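Wernodden Tea Packet Organizer

Item 563

If your tea lives in a heap at the back of a drawer, you'll love this one! It's a low wooden box that stands your packets upright, so you can read the labels and grab the one you want. We've had ours out for 10 weeks and still reach for it every afternoon.

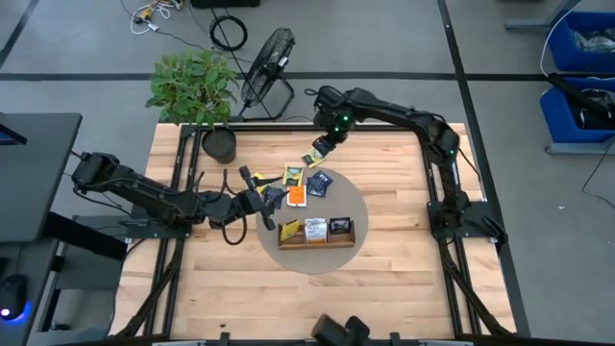
Packets standing in the wooden holder

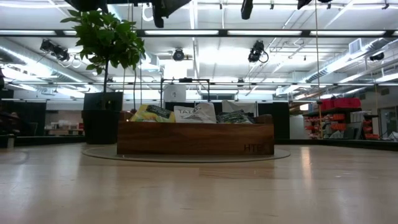
Mix your brands as you like, the sections aren't fussy. Wipe it with a dry cloth (please, no dishwasher). Tea not included. Questions about sizes go to Anum Mohmand at Fillport.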